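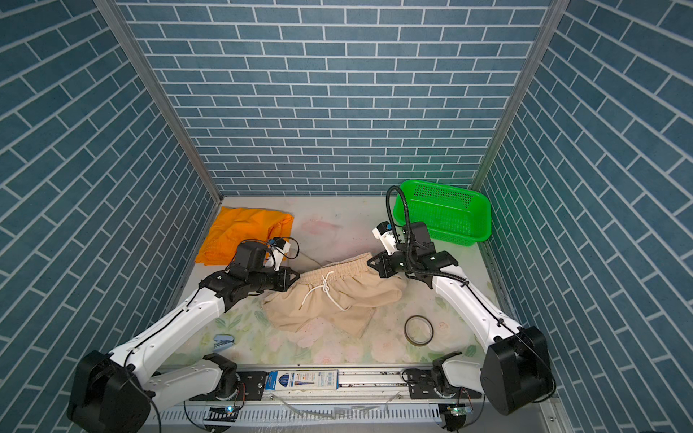
Ticket 976: Pink mark on flowered table cover

Support > Table covers > Stains and color transfer > Ticket 976

Opened August 28, 2022 by Binta Idahosa
Product: Gavine table cover, pale with the pastel flowers
Status: Open

Hi! I've got one of your Gavine covers on the table where the laundry gets folded (the one with the faded pink and green flowers, I love it) and there's a pink mark toward the upper middle that won't budge. It's faint, and with the roses being pink too you could almost miss it, except it's sitting where a flower shouldn't be. I've had the cover since December and I don't know when the mark showed up. I'd like to know what it is, whether it'll come out, and mostly whether it's going to end up on the clothes. The beige pair with the white drawstring gets laid down on it all the time and I'd be pretty annoyed!

My first suspect was the orange pair, a Skolleck, super bright, almost marigold. It spends a lot of time in the back left corner while the beige ones are being done. But orange dye leaving a pink mark? I wasn't sure, so I did some testing before bothering you. 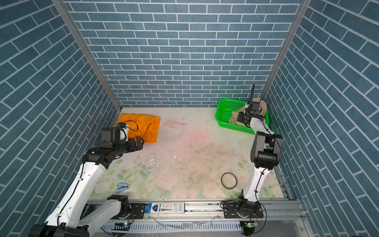

WHAT I'VE TRIED

Damp cloth, plain water. Nothing came off and the mark looked the same to me.

Dish soap, left on for 4 minutes, wiped with a white rag. Rag stayed white. Mark stayed pink. I did get a satisfying amount of gray off the rest of the cover, so that wasn't a total waste.

Then the dye test on the orange pair. I wet the inside of a seam, pressed a white paper towel on it with a heavy cookbook, and went to make lunch. No color on the towel at all. I did the waistband separately because the elastic is gathered so tightly that I figured any loose dye would be hiding down in the pleats. 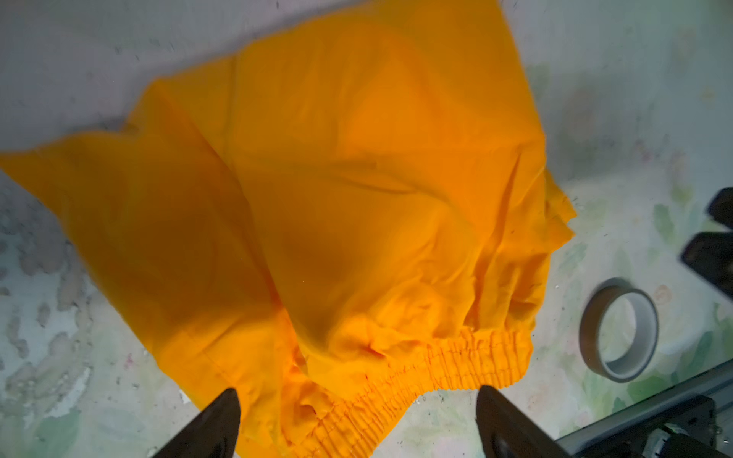

The waistband came up clean too, so I think the orange ones are off the hook. I checked the loose hem while I was at it, which is getting a bit raggedy, but that's between me and Skolleck.

Your help page says to try sticky tape for specks, and I do have specks, little dark ones all over, plus some white flecks and scratches left of center. I used the amber packing tape from the drawer. It picked up some of the dark bits. On the pink mark it did nothing, so whatever it is, it isn't sitting loose on top.

Reply from Clavness Support

Thanks for being so thorough, Binta. Could you tell us whether anything warm or printed has been left on that spot? Please hold off on bleach or nail polish remover, as both can lift the flower print. Knowing where the laundry usually sits would help too.

Reply from Binta Idahosa

No bleach, promise! Warm, hmm, possibly. Things come straight out of the dryer and get dumped there. Printed, yes, now that you say it: I had a red Begović shopping bag lying flat on the table for ages last winter. I'd completely forgotten about that bag. Usual places are orange at the back left, beige in the middle, green basket in the back right corner for whatever's going away. 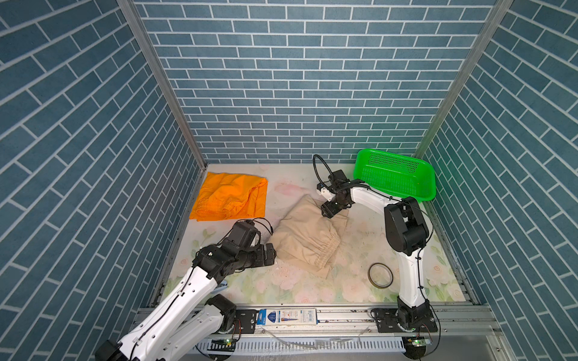

I moved the beige pair lower down to be safe, and I've been checking the seat and the waistband every time it gets folded. No pink so far. The basket has never been anywhere near the mark, so I'm not worried about that or anything in it.

If it was the bag, is there something I can put on the mark that won't take the roses with it? I've got rubbing alcohol, but I'll wait until you say yes. And if the answer is a new cover, do you still make this same print? I looked on the site and could only find the one with the lemons.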